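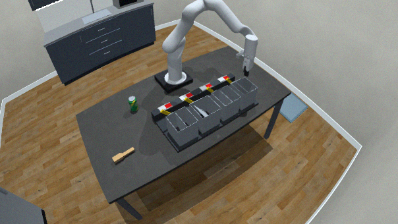
*Rendered view: robot arm on a dark table, wood-plank floor.*

Category: Datasets > Hydrology > River levels

# Flaradus gauge records

River level and abstraction records for the Jardine catchment, cleaned and joined on a common time base. Source readings come from the Trumirska gauge network. Version 2 replaces the separate level and abstraction files of version 1.

## Contents

- `levels.csv` - stage at each gauge, one row per reading
- `abstraction.csv` - licensed and reported volumes, by month
- `gauges.csv` - gauge code, reach, datum, date of last survey
- `flags.csv` - quality codes and their meanings

There are 20 gauges. Eleven are on the main river and nine on tributaries, including the Pleltlow brook.

## Units

Stage is in millimetres above the local datum. Volumes are in cubic metres. Times are UTC all year, so summer readings will appear an hour behind the local logbooks.

## Processing

Readings more than 200 mm from both neighbours were flagged `S` and left in place. Gaps of up to three readings were filled by straight line and flagged `F`. Longer gaps are blank - do not read them as zero flow.

Abstraction returns under 100 cubic metres a month are held as reported. Where a licence covers several intakes, the volume is assigned to the furthest downstream.

## Known problems

- Pleltlow lower gauge was moved in August. Add 1050 mm to earlier stages to bring them to the new datum. The files do not have this applied.
- Two tributary gauges read high when weed builds up at the weir. No correction has been attempted.
- Reported volumes arrive late, and the last two months are usually incomplete.

## Use

Suitable for seasonal water balance and drought planning work. Not suitable for flood warning. Rating curves are not included, so stage cannot be turned into flow from these files alone.

Please quote the version number when reporting errors.

Flaradus data desk | Contact | Licence | Back to top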